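Widov 24-piece flatware set, reviewed after 200 dishwasher cycles

The Widov set is stamped stainless steel, sold by Jekine in one finish. The dinner fork is the heaviest piece after the knife and balances just behind the neck. Tine edges were smooth on all samples. Knives are the weak point - 2 showed pitting near the bolster by cycle 154, and the serrations are too shallow for crusty bread. Spoons kept their polish except for light scuffing on the bowls. The box has no dividers, so pieces rub in storage. A good buy for daily use if the knives are washed by hand.

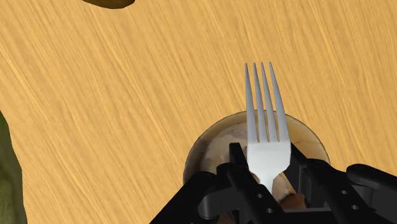

Page last changed: Jan 27, 2026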